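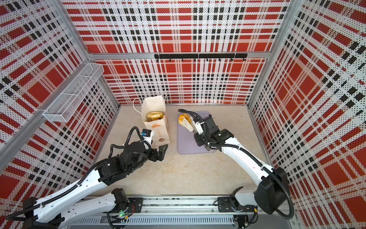

Anyone here running the Kuvden two-arm counter kit in a real shop? We're a small bakery, looking at it for bagging pastries off a board into paper carry bags in the early hours. Had the loaner cell since August, both arms on one shared rail, walls on three sides. My trouble is mostly tooling. With a slotted spatula in the right gripper it can get at a bagel on the cutting board, fine, but I'm not sold on a spatula for anything soft, and the left arm is pretty much tied up at the bag the whole time. So that's two arms for what one person does half asleep. Kuvden quoted us 383 a month on a lease with support, or 307 without. Setup is 600 either way. Is the support worth it? And do you let it use your own bags or buy the stiff ones they sell? Ours are printed tall paper with string handles, customers like them, I dont want to change. Posted Sep 5, 2022, need to answer them by end of the month.

crumbline_4

Get the support. We skipped it the first 90 days and regretted it, every little thing was a ticket and a wait. On bags, use your own, just teach the bag position again when you change size. Tall ones are the pain. The arm has to come in high over the opening and if your teach point is low you catch the rim. Stand the bag up, mouth open wide, then jog the arm by hand and save the point. Takes a few minutes once you know the menus. Also have them turn the grip force down before you try anything spongy. Default was way too much for our sliced stuff.
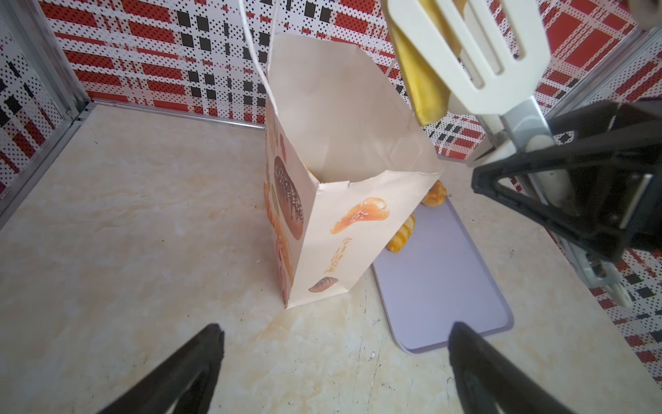 dullknife says the grip setting isn't the whole story and that finger shape matters more, wide flat plastic fingers for cake and slices, the narrow black ones for bagels and rolls. Ask Kuvden if the wide set is in the price. It wasn't in ours. Swapping takes two screws but you have to recalibrate after, so we do all the soft items in one run and then change over.

ovenside

Going to disagree a bit on the support. Depends who you have in the building. If somebody can follow a menu and isnt scared of it, 307 is plenty. We had a Vumach before this, single arm, cheaper, and it was OK for rolls but it could not steady a bag and fill it at the same time, so bags fell over. That's really what you're paying the second arm for. I looked at Pisgate too. Nice software, wanted a much bigger footprint then we had.

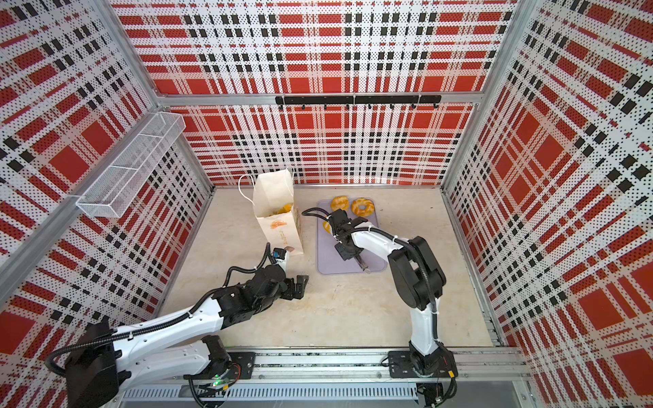 Other stuff to ask before you sign. Who pays for the cable covers on the arms when they wear. If the rail length can be changed later. Whether cleaning the floor panel with your regular sanitizer voids anything, ours came with a list and half the products on it were ones I never heard of. And get the board position marked with tape or something, if it gets moved an inch the pickups go off and you'll blame the robot.

Speed, dont expect much. Its slower than a person. We run it while the ovens are going and nobody's free, that's where it pays.

mixer_room

does it do lids?? we do soup as well. Mäkelä had one for cups but I can't find the page anymore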